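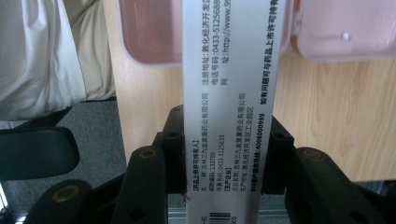
Wellwood opened its lab for an afternoon in August, and I went along to hear about Poleo, the planning software. We were told it had learned packing from 3,248 recordings. I asked how many were kept out for testing and got a slide about the roadmap.

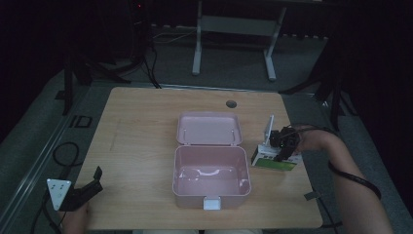 Two hand-held grippers and the pink box, lid open.

The replay tool was decent — quick to scrub, clear time stamps. The planner I only saw on a screen, for 30 seconds. Pamska showed more last year, and I doubted them too.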